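Paper cup nesting

Nesting is the practice of storing paper cups one inside another, so that a whole party's worth of drinkware takes up little more room than a single cup. It works because the cups taper toward the base. A straight-sided cup cannot be nested, only piled, and a pile is a short-lived arrangement.

In a nested stack the lowest cup supplies most of what the eye sees, while the others contribute a band of color apiece. Sets in mixed pastels are common in craft rooms, where the cups are seldom trusted with a drink and are more often found holding beads, brushes or water of an uncertain shade.
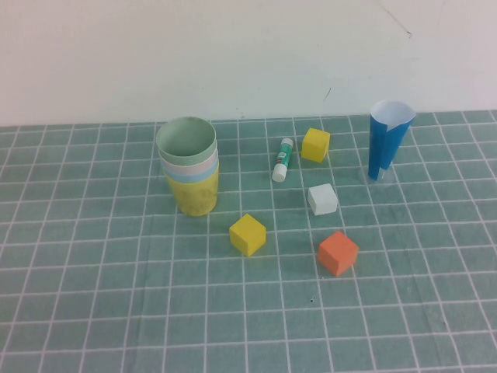 Nested paper cups with a glue stick on a gridded mat. The open cup at the top is pale green.

Separating the cups is harder than joining them. Pressed down firmly, two cups will grip each other with a loyalty rarely seen in stationery. The usual remedy is a gentle twist. Pulling straight up tends to deliver three cups to a person who asked for one.

In her handbook The Clomville Craft Cupboard, Xinyi Cui advises against nesting any cup that has held glue, a rule she admits to having learned one cup at a time. She also recommends keeping stacks to 9 cups or fewer, as taller ones lean.

See also: Stacking; Glue stick; Cutting mat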